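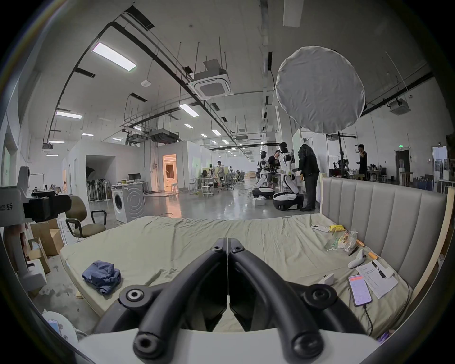
Gripper pose drifts when the hand goes low over the bed

Gasix users board > Pose and mapping

bitna_jang
Posted September 27, 2022

I'm running the pose side for our bed task at Prendatham and I have a problem I can't tune my way out of. The task is simple: pick up a blue cloth from the bed, move it, and clear small objects up near the headboard. We record with hand-held grippers, left and right, one camera on each, and Gasix gives us the six-DOF trajectory from the camera and IMU. The policy trains on that.

When the gripper is up at chest height the track is good. When it drops toward the sheet to close on the cloth, the position estimate starts to slide. It comes back when the hand lifts, but it comes back with a jump, and the jump ends up in the actions. On the worst episode the jump is 4 cm, in a single step, starting at step 2041.

The sheet is a plain pale green with soft wrinkles. I get features on the clutter and on the room behind, and next to nothing on the sheet. Lens is the wide one. Map was built once at the start of the day by walking around the bed with the left gripper.

Things I have tried:
- raising the feature count (slower, same slide)
- lowering the corner threshold (more features on the wrinkles, worse slide)
- trusting the IMU more (smooths the slide, makes the jump bigger)

What do people do on low texture bedding? I would like to fix this in software if I can. I don't want tags on the bed.

Bit-na Jang

kerbside
Reply

Your second bullet is the one to look at. Wrinkles in a sheet look like corners to the detector and they move every time somebody touches the bed. They move slowly and together, so the outlier check likes them. You've handed the filter a set of landmarks that agree with each other and are all wrong.

Mask the bed. Put a polygon around it in the map, project that into each image, and throw out any feature that lands inside. You'll have fewer features but they'll be on things that stay put.

tullamarine_dan
Reply

I'd disagree with masking the whole bed. When the hand is down over the middle of a mattress the bed takes up most of what the camera sees. Mask it and you're left with a thin strip at the top of the image, all of it far away. Far points fix your rotation nicely and tell you very little about translation, and translation is the bit that's sliding.

Put tags on the headboard. I know the post says no tags. It's an afternoon's work and it fixes the problem.

bitna_jang
Reply

Tags end up in the training images and we'd have to inpaint them or accept that the policy learns them. We had that happen in July with a kitchen counter and it only worked with the tag in view. So no tags.

I take the point about far points. The headboard has vertical channels in grey fabric and I had hoped that would help. It gives me strong vertical lines but they all look alike, and I can see matches hopping over by one channel.

kerbside
Reply

Channel hopping might be your jump right there. Slide from the weak geometry, then when the hand lifts it relocalises one channel over and you get a step. How wide is a channel? If it's close to the size of the jump you've got your answer.

bitna_jang
Reply

It isn't close, the channels are a good deal wider than the jump. But the filter blends it with the prior so I would not expect the full width. I'll log the relocalisation candidates and see.

Morwenna_R
Moderator
Reply

A few separate problems are getting mixed up here. Work through these in order and post the result of each before changing anything else.

1. Check the clocks. Plot gyro rate against image rotation rate for one episode and look at the offset. If it changes between the start and the end of the episode, fix that first and ignore everything else in this list. Most of the "low texture" threads on this board have turned out to be timing.

2. Freeze the exposure. If there is a big diffuse light over the work and you let auto exposure run, the exposure will swing as the sheet fills the view, and the dark room behind drops out exactly when you need it. Lock it on the sheet and let the background be a bit dim.

3. Mask yourself. Fingers, the gripper body, the other gripper, your other hand. With two tools over one bed the left one is often in the right one's view and it is a fine textured object that moves independently. The default Gasix mask covers your own fingers only.
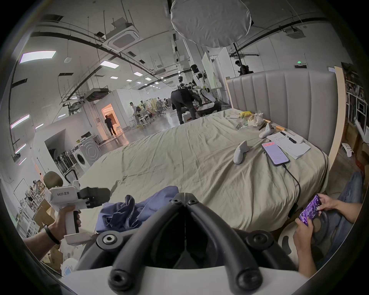
4. Mask people. Anybody near the bed, and anybody walking in the background. A person who stands still for the mapping pass and then leaves is worse than one who keeps moving.

5. Only after all that, try down-weighting the bed. I'd side with neither of you above: keep the bed features but treat them as short-lived. Let them help frame to frame, never let them into the map.

tullamarine_dan
Reply

Fair enough on step 5. Is there a switch for it? I only know the static mask.

Morwenna_R
Moderator
Reply

There is. Set the region type to "transient" where you'd normally put "exclude". Features in a transient region are used for frame to frame motion and dropped when they leave the window. It's in the region file, under the polygon. The documentation has it on the page for conveyor belts, which is why people miss it.

bitna_jang
Reply

Results so far.

Clocks: the offset is constant. Not timing.

Exposure: it was on auto. Locked now. The background count at low height is much better and the slide is less, though it is still there.

Masks: this was the big one. I exported the features for the bad episode into Seok and coloured them by age. A large group of long-lived features was on the other gripper. When that hand rested beside the cloth, the filter took it as fixed ground. When it moved off, the estimate went with it for a short time and then let go. The start of the slide lines up with the other hand moving, closer than I would get by chance.

There was a second group on small things near the headboard. We move those between episodes. A phone and a controller were in the map at positions they held during the mapping pass and no longer have.

I've added the other gripper as a moving mask, driven from its own pose. Transient region for the bed, including everything that sits on it.

kerbside
Reply

Driving the mask from the other gripper's pose is a bit circular, isn't it? If the right one drifts, its mask in the left view is in the wrong place, and then the left one picks up features on it and drifts too.

bitna_jang
Reply

Yes. I pad the mask to cover the drift we see. I'd sooner lose some good background than let one bad feature in. It costs nothing much when the two hands are apart.

tullamarine_dan
Reply

I'd train a small segmentation net on the gripper and be done with it. It's white and black plastic over a green sheet, that's about as easy as segmentation gets. Then there's no loop between the two poses.

bitna_jang
Reply

Possible. The robots in the background are also white and black, so I would want negatives with them in. If the padded mask holds up I won't do the extra work.

Zino_fan
Reply

Coming at this from the control end. You said the jump ends up in the actions. Are you training on absolute poses or deltas? We use Zino to retime demonstrations before training, and it'll flag any step where the implied hand speed is more than a person can do. It won't fix your tracking but you'd have found the bad episodes without having to look for them.

Also worth asking what happens at run time. The arm has its own encoders so none of this drift exists on the robot. The policy only has to survive what you taught it.

bitna_jang
Reply

Deltas, relative to the current gripper pose. So one jump spoils every action window that crosses it. I'll look at the speed check. We have a person watching the replays now and that doesn't scale.

On the run time side, we check the taught motion against the head camera on the robot. The bed is in front, and the view has a lot of open floor and far wall behind it. I use that view to see whether the grasp target lands on the cloth when the relative trajectory is anchored to the robot base. 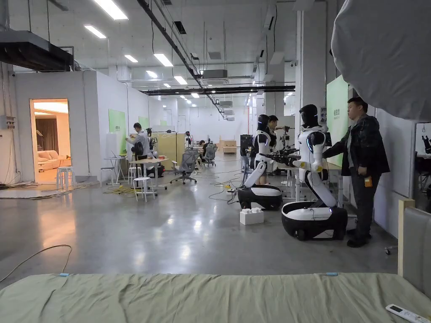 Can the same bed region file be used for the gripper cameras and the head camera?

The polygon is stored in map coordinates, so one file covers both as long as the head camera has been localised in that same map. If the robot uses its own map, export the polygon again after aligning the two.

kerbside
Reply

And make the polygon a box with some height, not a flat outline. A flat one at mattress level will miss whatever is sitting on top when you look across it from the side.

bitna_jang
Reply

Done, it's a box now.

Re-ran the full set. Of the 6 episodes I had marked as bad, 4 are clean, with no visible slide and no speed flags. The remaining two still have a small step late on. Both are episodes where the operator leans over the bed and the camera sees only sheet for a long stretch. In that case there is nothing to track but transient features, and it is dead reckoning with extra steps.

Morwenna_R
Moderator
Reply

For those two, run the smoother backwards from the lift. Gasix does it offline with the two-pass option. The error gets spread across the stretch and you lose the step. The middle of the stretch will be slightly off but the deltas will be sane.

tullamarine_dan
Reply

Or drop the two episodes.

bitna_jang
Reply

I'd keep them if I can. Leaning over is how people reach the far side of a bed, and if I drop every episode like that the policy never sees the reach. I'll try two-pass tonight and put the before and after plots in the uploads folder.

tullamarine_dan
Reply

Keep the raw track alongside the smoothed one then. I've had two-pass pull the grasp point off the object when the lift at the end was short, and without the raw file there was no way to tell which was right.

bitna_jang
Reply

OK, keeping both. I'm also going to redo the map with the bed cleared and everyone out of the area, and compare it with this one.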